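I got to the ambulance station open day in Clirketti a little after ten on Friday, which turned out to be the right time. The parking lot was still half empty and the crews had coffee in their hands. By noon there was a line for the back of every rig.

The station put its open day on to show the new dispatch room and to get people signed up for first aid classes. I ride on a truck two counties over, so I went mostly to see how another service does things.
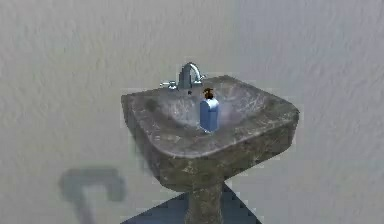
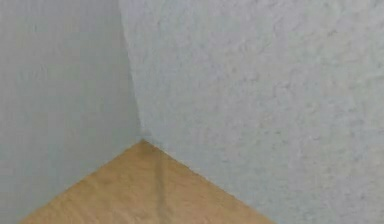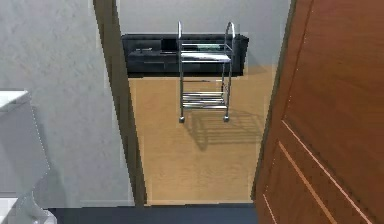
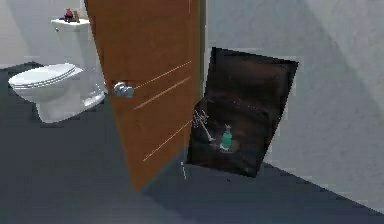

Seo-ah Geum wanted to know, before I had even taken my jacket off, whether our service was still carrying paper run sheets. We are. She thought that was a shame, and told me theirs went away last May and that the crews complained for a month and then stopped. The part she would do differently is the training. They got one afternoon of it, and she felt the night crews needed a second session on their own hours.

The run reports are done on a tablet now, using a program called Renadex. I was allowed to fill out a practice report. It asks for the vitals first and the address last, which felt backward to me, but the address comes over from dispatch and you only have to confirm it. The drop-down list for medications is long. There is a search box, and I would have liked it to be bigger, for use with gloves on.

Dispatch is at the end of the main hall. It has 3 desks, 2 of them staffed during the day and all of them on weekend nights. Visitors stood behind a rope and listened to a recorded training call with the names taken out. The caller was a man whose wife had passed out in the yard. The dispatcher had him doing chest compressions before the address had been read back to the crew. A few people near me went very quiet during that one. Afterward a boy asked how the dispatcher knew what to say, and she showed him the question cards that sit beside each screen.

The garage had the usual things. Kids could sit in the driver's seat and run the lights, with the siren switched off at the panel. One rig was set up with a powered cot made by Lukura. I got to load it with a practice dummy strapped in, and it took the weight well. Our cots are manual, and my back noticed the difference. The crew said the battery gets swapped at every shift change whether it needs it or not. They also said the cot is heavy to handle on stairs, so they still keep a stair chair on every rig and use it often.

CPR practice was in the training room, in groups of 6. Mal-soon Ban ran it. She had everyone push for a full two minutes before she explained anything, then asked who was tired. Every hand went up. After that she talked about trading off, and people listened. I have taught this class a lot of times with the talking first, and I plan to try it her way - at least with the adult groups.

The sign-up sheet for the spring classes had room for 50 names and was close to full when I left. The classes are free, but you pay for the card if you need one for work.

Food was hot dogs and a very good cabbage soup. The soup ran out early.

A few notes for anyone going next time. Park on the Sung Street side, as the front lot is kept clear for the rigs and they did go out twice while I was there. The dispatch tour is only given on the hour. Blood pressure checks are in the lobby and there was no wait at all in the morning. If you want to talk to the crews about work, go early. They do have openings, part time and full time, and the forms are on the front desk.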